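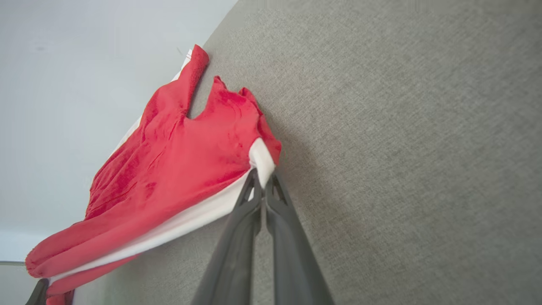

May 15, 2024

Legs are completely shot tonight, so this will be short (ha, we'll see). First outdoor game of the season and we lost 3-2 to Brurex, who I swear get younger every year. Their left winger can't have been older than 20 and I spent the whole first half looking at the back of his shirt.

We only had one sub, with Werkel stuck at work until the second half had already started. So I played right back, then center mid, then right back again, and for about five awful minutes I was in goal while Ruotsalainen got his contact lens sorted out. No shots on me, thank goodness!

The good part: I scored! Elli Kokkonen took the corner short, I wasn't even supposed to be up there, and she chipped it over to the far post and it sort of hit me on the thigh and went in. My first goal since November, and that one was indoors. Elli says it counts double because of the thigh.

We were level until the last few minutes and then gave away a silly free kick. I still think their guy went looking for it. The ref was fine otherwise.

Stakance Cup sign-up closes soon and we still owe part of the fee. It's $787 for a team this year, which split between 16 of us isn't terrible, but four people haven't paid and I hate being the one who sends the texts. Will do it tomorrow at lunch.

Left knee is a bit puffy. Frozen peas on it now, and I need to find my other shin guard before Sunday.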